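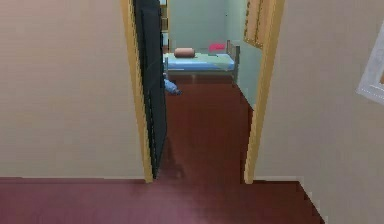

Okay, I've now watched the recast episodes of Plondeo twice and I'm ready to fight with all of you about Benedicta Bawa, because I think she's great! I know, I know. When Gristo put out that two-line notice in March saying the role of Marguerite had been "reassigned" I was as cranky as anybody on this list, and I wrote a very long post about it that I'd rather you didn't go dig up. But the second season has moved almost the whole story indoors, and she's so much better at indoors. Think of a place like the one at the top of this message - two big beige walls, a narrow doorway with pale yellowish wood on either side, a little bedroom beyond it - and then think of having to play a whole argument in it. Nothing to lean on, nothing to pick up, no crowd behind you. Jayanthi Achari was wonderful in the market chases and the trial, but she always needed a room full of people to bounce off. Bawa can just stand in a doorway and be furious.

Rafsan wrote:

> I don't see how anyone can defend this. Achari carried that show for
> eight episodes and got replaced over the break with no explanation, and
> now we're supposed to act as if Marguerite always talked like that?
> The voice is wrong. The walk is wrong. She even holds the letters wrong
> (Marguerite is left-handed, it was a plot point!!).
>
> Also I read that Tsang was paying for half of season two and they're the
> ones who wanted a change. If that's so then it has nothing to do with
> acting and everything to do with who was cheaper. I'm giving it until
> the wedding episode and then I'm out.
>
> Rafsan Gamage

Rafsan, you're right about the left hand and I'm not going to argue. It drove me nuts too. She signs the lease with her right hand in the very first scene and I yelled at the TV so loud the dog left the room. Somebody on that set should have caught it, and if they saw it and let it go then shame on them.

The Tsang thing, though, I'd be careful with. Everything I've seen goes back to one item on Trendura, and Trendura also told us last year that the show was moving to Portugal and that the brother was coming back from the dead, so, you know. The item quoted "a person close to the production" and that was the whole of the sourcing. What Achari said herself in the radio interview was that she'd been offered the play first and the dates ran into each other, and that she and the producers "ran out of calendar." Maybe that's the polite version. Maybe she was pushed. I wasn't in the room and neither was Trendura.

And the wedding episode is the one that changed my mind, so please stick it out that far at least! I won't spoil it past saying that the wedding itself takes up hardly any of it. Most of the hour is Marguerite and her aunt in the upstairs rooms with the door shut, going over the same 283 dollars that went missing in the pilot. I had completely forgotten about the money. I went back and checked and it's the same amount, right down to the dollar, so somebody in the writing room has been keeping notes even if nobody's keeping an eye on her hands.
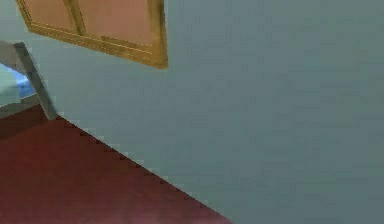
The one thing I can't get behind this season is the new director and the leaning camera. Yen-ting Poon shot the last two and I loved her pacing, she lets people finish a thought, but oh my goodness, could she please buy a level? Every time Marguerite gets bad news the whole room tips over. You get a plain gray-blue wall like the one just above, with a gold-tan wooden picture frame sliding downhill from left to right, and you're supposed to feel dread, and all I feel is that I want to get up and straighten it. Once would be fine. In the aunt's confession it goes on so long that my husband asked if something was wrong with our stand. A good actress was doing very good work in the lower part of the screen the entire time and I was looking at the woodwork.

Sze-wing, you asked a while back whether a newcomer could start with season two and skip the first. I'd say no, or not with any pleasure. They don't explain who the aunt is at all, and the business with the lease makes no sense if you haven't seen the fire. If somebody's really short on time I'd have them watch the pilot and the trial and then jump. That does mean they'd meet the old Marguerite for two episodes and then get the new one, and that may be the hardest possible way to do it, come to think of it. Let me know how it goes if you try it on your sister.

Oh, and on the renewal question: still no word that I've been able to find. Gristo's fall list had 100 titles on it and Plondeo wasn't one of them, but neither was the baking thing and that came back, so I'm not reading much into it. If anyone has a link to a proper announcement (not Trendura, please) post it and I'll add it to the episode page.

I'm going to rewatch the wedding one Wednesday night at 8 if anybody wants to watch at the same time and type at each other. Rafsan, you're especially invited, bring your list of wrong-handed moments. I have four so far and I bet you have more - the teacup might be one, I couldn't tell with the camera tipped over like that.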